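Handout 7: Survival stories and what they leave out

Read this before the seminar, along with the Walham case. Bring a pen. We'll be marking up a newspaper feature line by line.

## 1. The shape of the story

You know it already. A patient is given a slim chance, a surgeon takes a risk, the family waits, and the patient walks out to applause. Papers love these pieces and hospitals love them even more. I don't doubt that most of the patients are brave. I doubt the word "miracle", and I doubt the odds.

Take the odds first. "Doctors gave him a one in 100 chance." Which doctors? At what point? A chance of living through the night and a chance of living for a year are different figures, and features swap them freely. Very often the only source is a relative repeating what was heard in a corridor at the worst moment of their life.

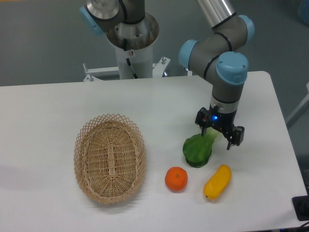 Smaranda Tănase objects that relatives are often the best witnesses on a ward, and that a reporter who waits for the consultant's version will get three lines from the press office. Fair. Quote the relatives, then. Just don't print their figure as if it came from the notes.

## 2. The Walham case

The feature follows a man who spent 8 weeks in intensive care after a chest infection and went home in February. It credits his recovery to:

- his "fighting spirit" (four paragraphs)
- his wife's daily visits (three paragraphs)
- a breathing device called the Danik (two paragraphs, with the maker's name in both)
- the nurses (one sentence)

Physiotherapy isn't mentioned, though he can't have got back on his feet without a good deal of it. Nor are the patients in the same unit who also had spirit and visitors, and died.

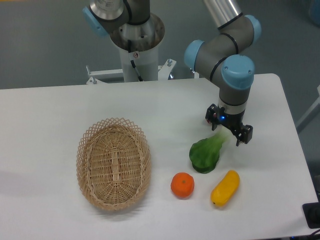 **Is it wrong to say that a patient fought hard?**
It's fine as a quotation, if somebody close to the patient said it. In the reporter's own voice it suggests that the dead didn't try.

## 3. Where the numbers come from

The Danik paragraphs rest on a study of 609 patients. Look at who was left out: anyone too ill to be moved, and anyone who died on the first day. Take the sickest people out of a group and survival will look better, whatever device you strap to the rest. Gwenaël Pichon's critique (in the reading pack) is dry but worth the effort, especially the part on comparison groups.
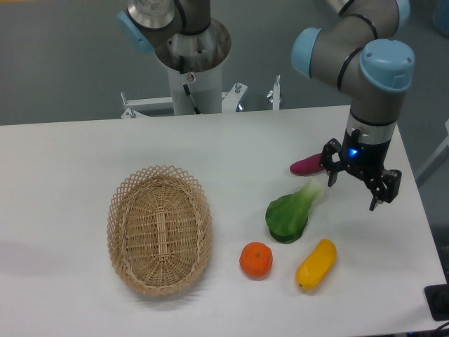 *Department of Journalism, Health Reporting*

## 4. For the seminar

Mark every claim in the Walham feature with S (sourced), H (hearsay) or N (no source at all). Barrett Mbeki will take the first half and I'll take the second.

Then rewrite the opening paragraph without "miracle", "battle" or "against all odds". It may come out duller. I can live with that.

Eugénie Brunet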